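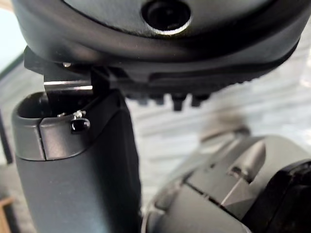 4. Setting up the Trurkus shelf unit

The leaflet in the carton says one person can do this in the time it takes to drink a coffee. Remo Camenzind and I have put up several of these and we don't believe it. Allow a morning and get a second pair of hands for steps 5 to 7.

Before you start

Check the bag of fittings against the list on the carton. The sheet inside the bag is from an older version and shows a bracket you won't get. Part 2586 is the wall strap. If it's missing, stop and ask Pimano for one before you build anything. The leaflet calls the strap "recommended." Treat it as required.

You will also need a screwdriver, a level, a pencil and a tape measure. The small wrench supplied fits the feet but rounds off quickly, so use your own if you have one.

4.1 Assembly

1. Measure the wall. The unit stands 82 inches tall once the feet are on, and the height printed on the carton leaves the feet out. Low ceilings and deep baseboards both cause trouble.

2. Lay the two side panels on a blanket with the drilled faces up. The panels are marked L and R. Ignore the marks and look at the holes: the closely spaced rows go at the bottom.

3. Screw in the feet, halfway only.

4. Push the shelf pins into the rows you want. They should go in by hand. A pin that needs a hammer is in the wrong hole or is a bad pin.

5. Fit the bottom shelf and the top shelf between the side panels. Tighten each screw until it holds, then stop.

6. Stand the unit up with one person at each side. Don't walk it upright by its top shelf, whatever the drawing shows.

7. Set the level on the bottom shelf and adjust the feet. Check again on the top shelf. If the two readings disagree, loosen the screws from step 5, square up the sides and tighten again.

8. Fix the wall strap to the top shelf, then to the wall. The plugs supplied are sold as suitable for every kind of wall — we would not hang a calendar from them in drywall. Buy plugs made for your wall.

9. Add the remaining shelves.

CAUTION: Don't load the unit before step 8 is finished.

CAUTION: Keep children out of the room while the unit is standing without its strap.

4.2 Loading

Heavy things go on the bottom shelf, and the top one is for things you seldom want. The load figure in the sales flyer is for a weight spread evenly over the shelf, and few people own anything shaped like that. Stay well under it if you are storing jars, tools or books.

Note: Chrysanthi Zervas asked whether the adhesive liner is worth fitting. It keeps drips off the shelf. We saw no sign that it stops anything from sliding, which is what the packet claims.

4.3 After the first month

Go over every screw once with the screwdriver. Check the strap by pulling the top shelf gently toward you. If there is any play, empty the unit before you touch the fixings.

Spare pins and straps are listed in section 7. The touch-up pen is listed there too, although the color is only a fair match.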